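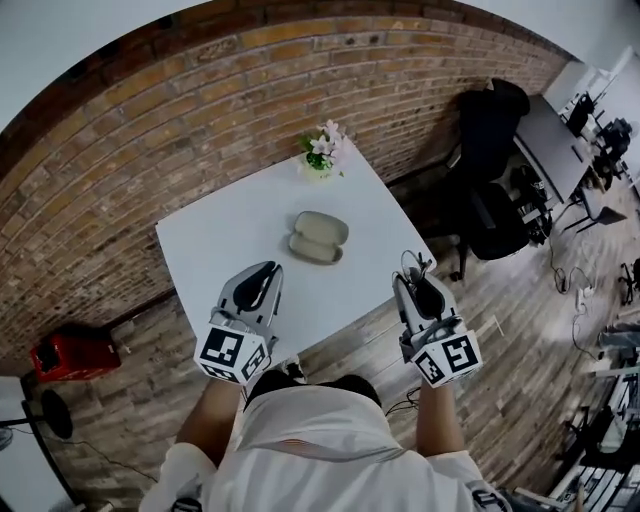

Open eyeglasses case and potted flowers on the small white table.

About Plerik Range

Plerik Range is a member-owned target shooting club at Irkley. We operate a 25-metre pistol range and a 50-metre smallbore range, both outdoor, with covered firing lines. Membership stands at 339, including 23 juniors.

Disciplines
Air pistol, sport pistol, standard pistol and smallbore rifle (prone and three-position). Centrefire is permitted on the 25-metre range only. Shotgun is not catered for – enquiries should go to the Fernader grounds.

Safety and licensing
Every live-fire session is run by an accredited range officer. Eye and ear protection is compulsory forward of the clubhouse door. New shooters complete an induction and 5 supervised sessions before applying for full membership. Members must hold a current firearms licence in the relevant category; probationary members use club firearms under direct supervision. Ammunition is issued by the armoury and unused rounds are returned to it at the end of each detail.

Facilities
Turning targets on the 25-metre range were rewired in November and now run from a single controller. The 50-metre range uses paper targets on fixed frames. Firing points 1 and 2 have level access. Metal jacketed rifle ammunition is not accepted on either backstop.

Office bearers
President: Josiane Le Goff
Secretary and licensing: Phong Ung
Chief range officer: Eckhard Gerlach
Armourer: Floarea Roman
Junior coaching: Gangadharan Subramaniam

Postal enquiries: The Secretary, PO Box 3653, Irkley. Please include your licence category and a daytime phone number.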